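**Drallwood added to state furniture and equipment contract**

September 18, 2022

Drallwood has been added as a supplier on the state's cooperative purchasing contract for office furniture, storage and small equipment. State agencies, counties, school districts and public libraries that already buy through the contract can place orders with the company beginning in October. No separate bid is required for orders that stay within the contract's terms.

The award covers 223 line items in 3 categories: seating, shelving and storage, and work tables. Computer hardware and software are outside the award and remain with the current suppliers. Items that appear in the Drallwood commercial catalog but not on the approved price list are treated as open-market purchases, and the buying office must handle them under its own rules.

Pricing is fixed for the first contract year. After that, Drallwood may request an adjustment once a year, in writing, with supporting cost records from its own suppliers. The listed prices include delivery to a loading dock or ground-floor entrance. Inside delivery, assembly and removal of old furniture are priced separately and must be shown on their own lines in the quote.
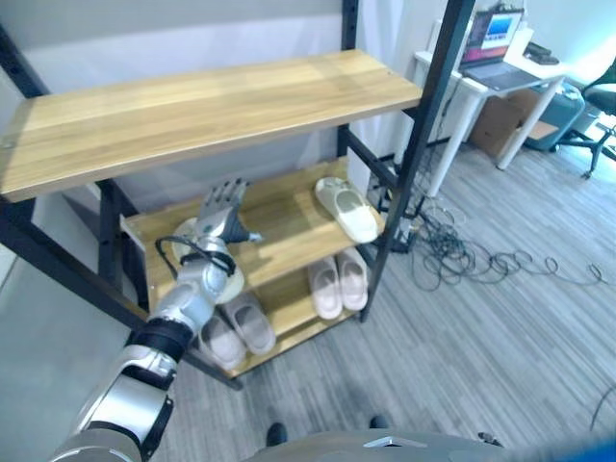
The minimum order is $100. Orders above $4000 qualify for the volume discount shown in the last column of the price list. The discount is figured on a single purchase order sent to a single delivery address, so agencies with several offices should check whether it makes sense to combine shipments before they issue paperwork.

Two other companies, Brusent and Hedlund, keep their existing places on the contract. Their price lists do not change as a result of the new award. Willberg, which held a place in the shelving category, did not seek renewal. Purchase orders issued to Willberg before its expiration date will be filled under the old terms, and warranty claims on those orders should still go to Willberg directly.

"Buyers should request a quote against the current price list and put the contract number on the purchase order," said Nelly Chambi, contract manager for Drallwood's government sales office. "If the number is missing, the order is entered at commercial pricing and has to be corrected by hand."

Chambi said quotes are valid for the period printed on the first page and will be reissued on request. Purchasing cards are accepted at the contract price with no added fee. Invoices will be sent to the billing address on the purchase order, and agencies that need a different address for each department must set up separate customer accounts.

Agencies that have bought from Drallwood before on the open market will need a new account form. Existing account numbers are tied to commercial pricing and cannot be converted. The form, the approved price list and the delivery zone table will be posted with the other contract documents before the first order date in October.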